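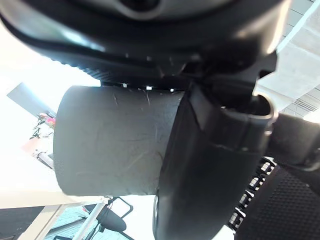
Wrist camera view with the scuffed gray cylinder in the gripper.

How to get usable wrist camera recordings for your club project
Posted 05/01/2021 by Flora Nisbet, Gourlay Robotics Club

So you've got your arm moving, you've got a gripper on the end that opens and closes when you ask nicely, and now somebody in the club wants it to learn a task from recordings. Great! We were in exactly that spot at the start of the semester with our project, Girnik, and we recorded 523 clips before we stopped to look at them properly. We kept 300. I'd love to save you a bit of that pain.

I'm going to assume you already have a small camera mounted at the wrist and some way of moving the arm by hand or with a controller. If your camera isn't mounted yet, do that first, and mount it so it can't wiggle. We had ours on with one screw for a while and the view crept sideways a tiny bit every session. I didn't spot it. Azlan did, by flipping between the first and last clips really fast, and I've been doing that check ever since.

What you need

A camera at the wrist, tightened down
A laptop with plenty of free disk space
Something to pick up that you don't mind scratching
A notebook (paper is fine, ours is paper)
One person on the arm and one on the laptop

Step 1: Look at what the camera sees before you touch anything

Open the live view and move the arm slowly through the whole task without recording. You'll see a lot of gripper. With our mount the housing takes up the top of the view pretty much all the time, and I spent ages trying to tilt it out of the way. Don't bother. As long as you can see the part of the finger that touches the object, you're in good shape. Alistair Crichton, our club advisor, made me put the angle back after I'd tilted the camera so far that I had a lovely clear view of the table and no idea whether we were holding anything.

Watch the windows too. A wrist camera swings past every bright spot in the room, and the exposure jumps all over the place if you leave it on automatic. We lock ours. Point the camera at the object you're going to grab, let the picture settle, then lock the exposure right there. The far wall may go completely white and you can let it! Your object is what matters.

Step 2: Start with one boring object

Pick something simple. I'd go for a plain cylinder with a dull surface, since shiny things throw a different highlight every time the arm turns. A few scratches are no problem and I've come to like them, they make it easier to see if the thing has rotated in your fingers between one clip and the next.

Close the gripper on it gently, lift it a little way, and hold. Try gripping near one end and then near the middle, and write down which you did. We skipped that part at first and had to go back through a whole folder of clips squinting at each one to figure out where the finger was.

Step 3: Record short clips

One grab, one move, one release, stop. That's a clip. We tried recording whole sessions and cutting them up later, and Struan Lamont did the cutting, and after that evening he asked very politely if we could never do it again. Short clips mean you can throw away a bad one on the spot. Have the laptop person say "go" out loud, wait a beat, then move. The same at the end – hold still for a beat before you stop recording.

Include some clips where the arm is just traveling with nothing in the fingers. It feels like a waste of time, but your model needs to see what an empty gripper looks like over all kinds of backgrounds, and floors are good for that. Sweep low, sweep high, turn the wrist a bit further than you normally would.
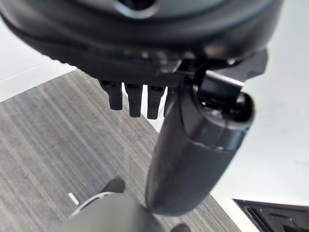 And keep the speed the same as in your grabbing clips. I had a bad habit of racing through the empty moves, so our first batch was blurry every time the hand was empty and sharp every time it was full. You can guess what the model learned from that. It got very good at spotting blur.

Decide early on how much of the room you want in there as well. People's feet, chairs, open cases, all of it will turn up sooner or later when the camera is on the wrist. We went back and forth on it. Kane Halliday wanted everything cleared away each time, and I wanted to leave things where they landed. We ended up doing some of both, and marked which was which in the notebook. If your robot is going to work in a tidy, taped-off square at a competition, Kane's way is probably better for you. Ours has to cope with people.

Step 4: Name your files like a grown-up

I mean it. We use the object, then the place, then the clip number, and that's all. No "final", no "test2_new". If two people are recording on two laptops, give each laptop a letter and put it at the front. Copy everything to a second drive before you go home. (We lost a batch in the first month. I'm still a little sore.)

Step 5: Move to a second place and do it over

Once you have 30 clean clips of your first object, change the background and go again. A kitchen area is a fantastic choice if you can get to one, with lots of straight lines and dark glass and reflections to confuse things. Change the object too while you're at it. Something curved is a good next step up from a cylinder, because the fingers have to meet it at an angle and you'll find out fast how careful your approach is.
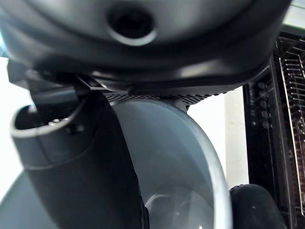
A light gray curved piece at the fingers, with the oven off to the right.

Come in slowly near anything built in. The camera makes appliances look further away or closer than they are depending on the wrist angle, so the person on the arm should be looking at the real arm and the person on the laptop should be looking at the picture. Swap over every so often. Keep the oven off, obviously, and agree on a stop word. Ours is "Lokum", which started as a snack request and stuck.

For curved pieces, close the gripper in two stages. Bring the fingers in until they're just touching, pause, check in the live view that the finger isn't hiding the entire edge, then close the rest of the way. If the object slides when you close, open up and start a new clip. Save the slide in a separate folder, though. Failed grabs come in handy later when you want to teach the thing to notice it has missed.

Step 6: Review the same day

Sit down together with the clips before everyone forgets what happened. We play them at double speed and call out "keep" or "toss". Toss anything where:

the exposure jumps partway through
the arm starts moving before the recording does
you can't see any part of the contact between finger and object
somebody bumps the arm

Be tough on the last two. I was way too soft in our early reviews, and we ended up doing a second pass over all of it a couple weeks later.

If something's going wrong

The picture stutters. Check your cable first. A camera cable that runs along a moving arm gets tugged at every joint, so leave some slack at the wrist and tape it down further back.

The object looks black. Your exposure lock was set on something too bright. Unlock, point at the object, lock again.

The clips look fine but the model only works in one place. You need more backgrounds! Azlan likes to say go one room further than you think you need, and so far that's been right for us.

Everything is slightly crooked compared to last time. Tighten the mount, then record a short reference clip with the gripper closed and nothing in it. We do one at the start of every session now and name it Lotau, after the folder it lives in, and nobody new ever knows what it means until they ask.

We'll be recording again through the rest of May and I want to try softer objects next. If your club has done fabric or sponges with a wrist camera, leave a comment and tell me how you handled the grip force, that's the bit I'm stuck on.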